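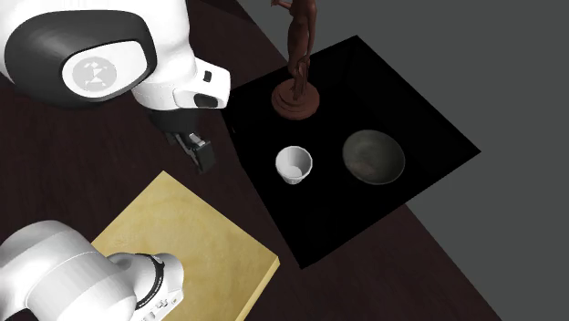 Tuesday, May 7, 2024

Open day at the Roltora shop in Stisville. Writing this down tonight before I forget half of it.

Got there early with Faith Simiyu and we had the Skavo bench almost to ourselves for the first demo. They run everything in simulation first, and the bench screen had the tabletop scene up: white arm, two-finger gripper, a black mat with a statue, a cup and a bowl on it, and a yellow board off to the side. I could have stood there all day! They let you pick the target object by typing a plain sentence, then the planner shows its path before the arm moves. I asked for the cup. Faith asked for the statue, mostly to be difficult — tall thing, narrow, arm raised, stepped base — and the guy at the bench was delighted someone had.

Things to steal for our own setup:

Randomized start poses. They shuffle the objects between runs and keep the seed in the log, so any bad run can be replayed exactly. We don't save the seed. We should.

800 episodes per task in their current batch, about 40 minutes on one machine. Ours takes all night. Need to find out what they do about contact settings for the fingers.

Dark bowl on the black mat. They said low contrast gave them trouble early on and they kept it in on purpose. Love that. We should stop using only bright objects.

The afternoon talk was in the old Khaemba building next door (1905 over the door, terrible acoustics). Missed most of the part on gripper calibration, sat too far back. Slides are supposed to go out by email.

Faith wants to try the sentence input on our rig. I think the parser is the easy part and the grasp choice is where we'll get stuck, but I'm in. Also asked about visiting again in August, when they should have the same tasks going on the real arm — they said yes right away.

To do: seed logging, email Skavo re: finger contact, find a dark bowl.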